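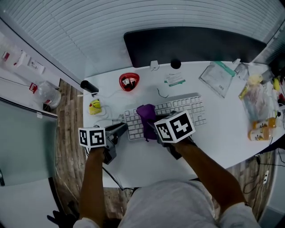 1 Sep 2022

Marker cubes get cleaned before every session now. Grease on a printed face drops the tracking, and the right unit was the worse of the two: 197 lost poses in one run. A dry cloth is enough. No alcohol, it lifts the ink.

After cleaning I check the cube screws, then open and close the jaws 100 times with the logger on. The left jaw had play at the pivot -- a worn washer, replaced with one from the Penry kit. Zero offset redone afterward.

The cable on the left unit still needs a proper strain relief. Delyth Jarman has a clamp design, which I plan to print in October.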